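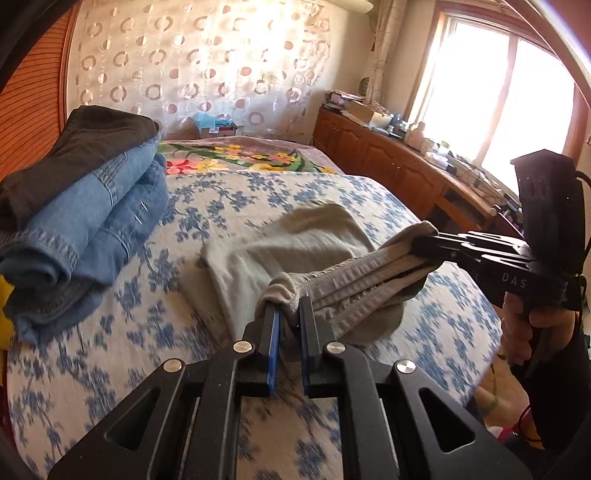 Macarena Insaurralde would like the folding tables to stay open later than they do now, until 2 in the afternoon at least, and she told the meeting so before anybody had found a chair. Her wish may be granted. The clothes exchange in Sturnine is moving in November to the former post office on the Valtonen road, where it will have a bigger room and, for the first time, its own shelves.

Reading time: 2 minutes

The exchange asks people to bring their clothes clean and already folded, and this is the part of the rules which causes the most discussion. Last season 205 bags were handed in. Many of them had to be emptied out and folded again before the clothes could go on the tables, and the work took most of the morning.

From now on there will be a simple rule for each kind of garment. Jeans and other denim are folded in half along the legs and then in three, and they go at the bottom of the pile. Heavier tops go over them. Soft things such as T-shirts and jogging trousers can be rolled if the owner prefers it, but the seams must be straight and the sleeves or legs must not hang out. Shirts with a collar are received on hangers at a separate rail near the door.

Bags should not be heavier than 11 kilos. The limit was asked for by the people who carry them up from the street, because the new building has a step at the entrance and the ramp will be ready only in spring.

A short folding lesson will be given on the opening morning. It is free and one can come with one's own laundry. The organisers say that children are welcome, and that last year it was a boy from the Purner school who folded a fitted sheet better than all the adults.

The room has place for 100 visitors at the same time. Who comes without anything to give may still take up to five pieces, as before. Underwear and single socks are not accepted. Winter coats are very much needed, above all in children's sizes.

Clothes that remain after the season will be collected by Enent, the textile workshop, which makes cleaning cloths and cushion filling from them. Bags can be left at the old address until the end of October, in the mornings only.

Last updated: 16:40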